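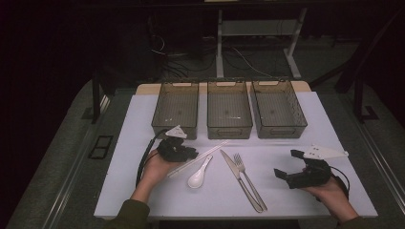

Two hand-held grippers, four utensils and three empty bins at the Skutwood lab.

How a Robot Learns to Sort Utensils
Friday, October 7, 2022

Sorting utensils is easy for most people. For a robot, it is a hard job. A fork is thin and lies flat. A soup spoon has a round bowl and can tip. Chopsticks can roll. The robot must choose a spot to grab, close its fingers the right amount, and let go over the right bin.

One way to teach a robot is to write a rule for every move. The team at Skutwood used another way, called learning from demonstration. A demonstration is a task done by a person while a computer records it.

Step 1: Record
The person does not touch the utensils with bare fingers. Each hand holds a gripper, a tool with two jaws that open and close. A robot has jaws too, so the recorded moves are moves a robot can copy. The white plates on top of the grippers are markers. They help the computer work out where each gripper is and which way it is turned.

Step 2: Repeat
One demonstration is not enough. If the fork always started in the same place, the computer might learn only that place. The team recorded 200 demonstrations in June. Before each one, the utensils were put down in a new layout.

Step 3: Train
The recordings went into a computer program named Emier. The program looks at a picture of the table and guesses the next small move. Then it compares its guess with what the person did. If the guess is wrong, the program changes some of its numbers and tries again. This is called training.

Step 4: Test
The trained program ran a robot with 2 arms. The robot got 200 tries. A try counted only if every utensil ended up in its correct bin. The robot passed 157 tries and failed 43. In 30 of the failed tries, the knife slipped out of the jaws. A flat knife leaves very little room for a jaw to get under it.

What the result means
The robot learned the task from people, with no rule written for each utensil. It still makes mistakes. The test used one table and one set of utensils, so the result does not show what would happen in a real kitchen.

Words to know
Gripper: a tool that holds things between jaws.
Marker: a shape or pattern a computer can find easily.
Training: changing a program, bit by bit, so its guesses get better.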